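Vistinov 손목 마커 키트 설치 및 상자 포장 작업 기록 방법

이 문서는 Vistinov 손목 마커 키트로 양손 포장 동작을 기록하고, 그 결과를 Zornport 편집기에서 로봇 팔용 궤적으로 변환하는 절차를 설명한다. 펌웨어 3520 이상을 기준으로 하며, 이전 버전은 메뉴 구성이 다르다.

1. 구성품 확인
기본 구성은 헤드 카메라, 손목 밴드 2개, 기록 장치, 연결 케이블이다. 작업 매트와 거치대는 별매이며 품번은 각각 645, 2708이다. 손목 밴드의 태그는 좌우 패턴이 서로 다르므로 바꿔 착용하면 궤적이 좌우 반전되어 저장된다.

2. 작업면 준비
바닥이나 작업대에 시트를 깔고 주름을 편다. 무늬가 있는 시트도 사용할 수 있으나 태그와 비슷한 흑백 격자무늬는 피한다. 포장할 상자는 작업 위치 옆에 쌓아 두고, 한 번에 한 개만 중앙으로 옮긴다.

3. 밴드 착용
태그 면이 손등 쪽을 향하도록 밴드를 채운다. 소매는 밴드 위쪽까지 걷거나 밴드 안으로 넣는다. 헤드 카메라는 아래를 향하게 하여 양 손목과 상자가 함께 보이도록 각도를 맞춘다.
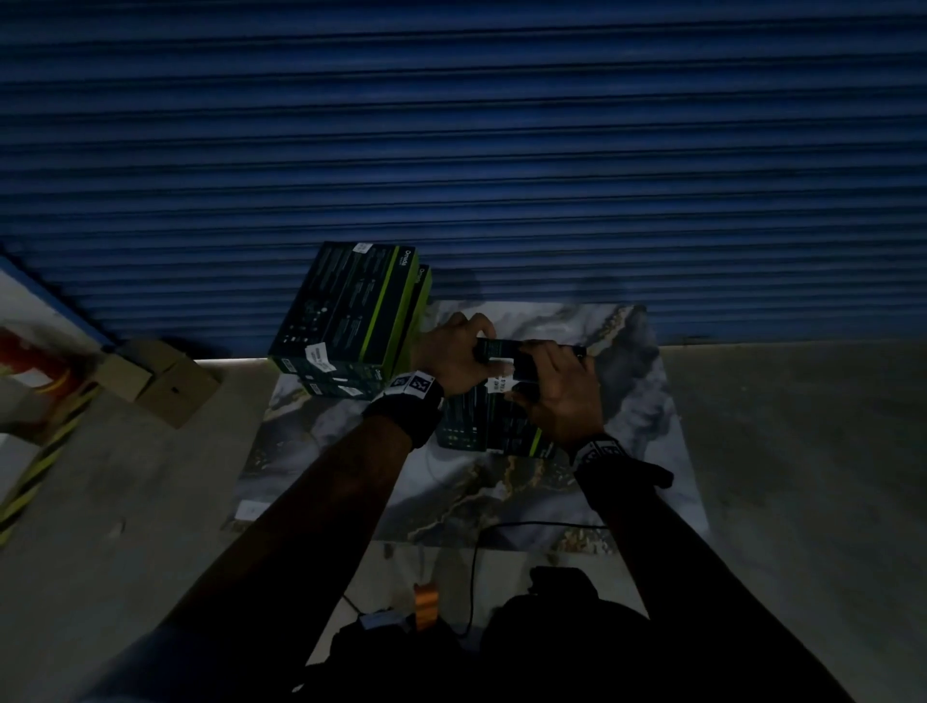 글: Lukáč 기술문서팀
직책: 자동화 장비 설치 지원 담당

검은색 상자를 눕혀 놓고 양손으로 작은 검은색 물체를 다루는 동작처럼, 손가락이 서로 가까운 구간에서는 손끝 추정 오차가 커진다. 이 경우 손목 태그의 위치를 기준값으로 사용한다. 어두운 소매에 검은색 밴드를 착용해도 태그의 흰 바탕이 보이면 인식에 지장이 없다.

4. 기록
기록 장치의 버튼을 길게 눌러 대기 상태로 전환한 뒤 짧게 눌러 시작한다. 동작 하나의 길이는 90초를 넘기지 않는다. 이를 초과하면 파일이 자동 분할되며, 분할 지점에서 물체를 쥐고 있으면 해당 구간을 다시 기록해야 한다. 케이블은 상자를 옮기는 경로와 겹치지 않게 몸 쪽으로 뺀다.

5. 변환
Zornport 편집기에서 파일을 불러와 '양손 작업' 프로파일을 선택한다. 태그가 가려진 구간은 회색으로 표시된다. 짧은 구간은 보간을 적용하고, 긴 구간은 삭제한다. 그리퍼 폭과 상자 치수를 입력한 후 내보내기를 실행한다.

6. 문제 해결
태그 인식이 끊길 때: 조명 반사를 확인하고 태그 표면을 마른 천으로 닦는다.
좌우가 뒤바뀔 때: 밴드를 바꿔 착용하고 해당 파일은 편집기에서 '좌우 교환'을 적용한다.
시작 지점이 어긋날 때: 시트의 기준 모서리를 다시 지정한다.

제품 평가
설치가 간단하고 밴드 착용 상태에서도 손가락 움직임에 제약이 적다. 단점은 케이블 길이를 선택할 수 없고, 편집기의 한국어 메뉴 일부가 번역되지 않았다는 점이다. 대여 장비는 Ladisbridge 지원 창구에서 신청하며, 반납 전에 기록 장치의 저장 공간을 초기화한다.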